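Home | Courses | Robot Learning | Notes | Exercises | Contact

Lecture 8 - Learning to place from wrist views

Notes by Marcela Koubek
12 shares | 3 comments

Last time we finished with the grasp detector and its failure cases. Today we look at the second half of a pick and place task, the placing, which gets much less attention in the papers than it should. Many students believe that when the object is in the hand, the hard work is over. In our own logs from Plirolville this was wrong. More of the failed runs were lost at the container than at the object.

1. The setting

We have one arm, a two-finger gripper, and one camera mounted near the wrist. The policy receives the wrist image and the joint state, and it gives back a short sequence of end effector motions. There is no overhead camera and no depth. The work is done on a white table inside a low enclosure with white walls. The container is not fixed. Before each run it is moved by hand to a new position, and sometimes it is turned.

The data for this lecture is the Walletti set, recorded in March. It has 2631 demonstrations. Of these we keep 141 apart for testing, and please do not touch them before the last exercise.

2. Why the wrist view is difficult

The wrist camera moves with the hand. This means that the same container can be large, small, complete, or only a corner, depending on where the arm is in its path. A human operator does not suffer from this very much, as he remembers where the container was a second ago. A policy which looks at one image has no such memory. If the container leaves the view, the policy must guess.

Call the image at time t by the letter o, and the container position in the base frame by c. What we would like is an action that depends on c. What we have is o, and o gives c only when enough of the rim is in view. With one corner you can estimate the near edge and the direction of two sides, but you cannot know how long the sides are. Two containers of different size give almost the same o.
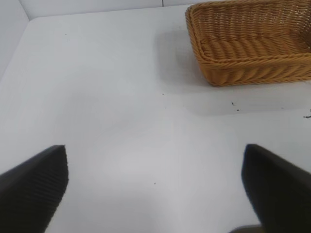

We can treat this in two ways. The first is to give the policy a history, for example the last four images. The second is to change the demonstrations, so that the operator brings the hand over the container early and keeps it in view until release. In the Runard experiments we tried both. The history helped, but it also made the policy slower to react when somebody moved the container in the middle of a run. The second way was cheaper, and it gave the larger part of the improvement. On the test runs, 93 percent of the placements ended inside the container when both were used together.

I want to be careful with this number. It is for one container type and one table. Krajčí repeated the test with a darker table and the result was clearly lower. We did not find the full reason. My opinion is that the policy used the shadow of the container as a hint for its position - on a white table the shadow is wide and easy to see, and on a dark one it almost disappears.

3. How to check what the policy uses

A simple test, which you will do in the exercise:

- Take a test image and cover the container with a patch of table color. Leave the shadow.
- Run the policy and save the predicted motion.
- Now cover the shadow and leave the container. Run it again.
- Compare both motions with the one from the original image.

If covering the shadow changes the motion almost as much as covering the container, you have a problem for any other lighting. Do the same with the wall seams and with the small dirt on the table. Students laugh at the dirt, but if the recordings were made in one session, the same specks stay in the same places and the network can use them as landmarks. Clean the table between sessions, or add random specks in the augmentation.

4. The release

When to open the fingers is a separate question. In the demonstrations the opening takes only a few time steps, so a loss averaged over the whole path gives it very little weight. We multiply the loss on these steps by 8. Bigger values made the gripper open too early, before the rim was crossed.

Exercise for next week: do the covering test on 20 images of your choice and write one page. Please include the images where the result surprised you.

Related notes
Lecture 6 - Action chunks and time delay
Lecture 7 - Grasp detection with two fingers
Lecture 9 - When the container moves
Exercise sheet 8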